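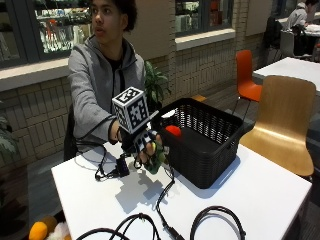 Work under the Vikard grant this period centered on recording pick-and-place demonstrations by hand, with the sensor glove replacing the joystick station used through February. The operator performs the task directly and the glove pose is recovered from fiducial markers. The rig carries a white marker cube on the back of the hand and a smaller marker block across the knuckles, so the pose estimate can fall back on the second when the first turns away from the lens. The black woven basket on the white table gives good contrast for the segmentation step.

**Status, August 10, 2018**

- Demonstrations recorded: 2897
- Rejected for marker loss: 342
- Objects in the set: 48
- Operators trained: seven

Most rejected takes share one cause – the wrist rolls inward during release and both markers leave view. Dwight Fortin is testing a steeper camera mount at the Devness site.

**Open items**

1. Cable routing. The leads from the glove still run across the tabletop. A sleeve harness is on order from Flodau.
2. Finger data. Thumb readings drift over long sessions and need recalibration between blocks.
3. Replay on the arm. Trials at Wattimena start once the retargeting code passes review.

No change to the budget is requested. The next report will cover replay results.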